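Moving Upstairs, Part 2: The Small Stuff

Stenura is changing floors in May. The first gallery page covered the shelving and the long tables. Part 2 is the small stuff: what sits on desks, what lives in drawers, and what ends up in the box next to the monitor when people run out of drawers.

The inventory list for the whole office has 1,885 lines. Clotilde Brunet put it together from the purchase records and a walk through each room. Furniture takes up the first pages and goes quickly. Desk items take up most of the rest, and plenty of them were never on a purchase record at all – giveaways, spare tags, packaging inserts, things that came inside other things.

We asked everyone to clear their desks in the same way. Papers go flat in a box. Anything with a connector on it goes in a labeled bag. Pens, pointers and tape go together. Monitors stay plugged in until the last morning, and the movers from Courtois take them separately.

Albane Lebrun picked the pictures for this page. Click any of them for the larger version. 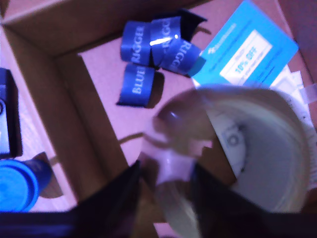 Blue Rigger tags in a cardboard box, with a 10% OFF card next to them.
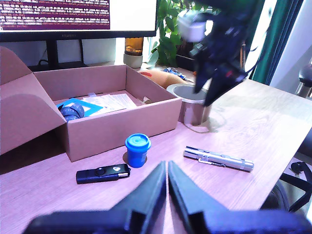 Flash drive, blue screw-top container and laser pointer on the desk. Papers are in the box behind.

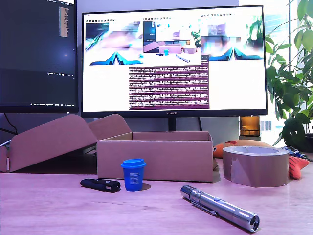 Desk and cardboard box. The tags are in the first picture, the pointer in the second, and the HUAWEI monitor in the third.

A few notes on what goes where, for people who have been asking.

Tags and cards. Woven tags can be kept if they belong to gear we still use. Put them in an envelope with the name of the gear written on the front. Discount cards go in the paper recycling unless someone wants them. Apolline Texier has a tray for these by the printer and will empty it at the end of the month.

Flash drives. Please don't pack these loose. There are 200 small zip bags in the supply cabinet, so there is no need to save them. One drive per bag, with your initials and a word or two about what is on it. Drives with no label go to Maxence Bouvier, who will check them before they are reused.

Small containers with lids. Check inside before packing. Screws, spare tips and batteries should be taken out and put with the hardware. The container itself can go in with the desk items once it's empty.

Pointers and flashlights. Both go in the pens and tape box. Take the batteries out first and bag them separately.

Cups and canisters. Open ones travel badly when they are full of pens. Empty them, wrap them in one sheet of paper and stand them upright along the side of the box.

Boxes. The limit is 3 boxes per desk. If you need more, talk to Nadège Rey first, as the new storage room is smaller than the one downstairs. Write your name on two sides and the top. Old shipping boxes are fine if the flaps still close flat – tape the bottom seam twice.

Screens. Save your work and close your windows the evening before. Cables stay with their own monitor, coiled and tied to the stand. If you use two monitors, mark them left and right on a piece of tape so they go back the way you had them.

The new desks are slightly less deep than the current ones. A monitor with a large foot will leave less open surface in front of it, so it may be worth deciding now what has to stay within reach and what can go in the drawer unit. The drawer units come from Funico and each has one key. Spares are with Clotilde.

Part 3 will have the workshop shelves and the kitchen. If you have pictures for it, send them to Albane with a line saying which room they show.

Back to Part 1 | All galleries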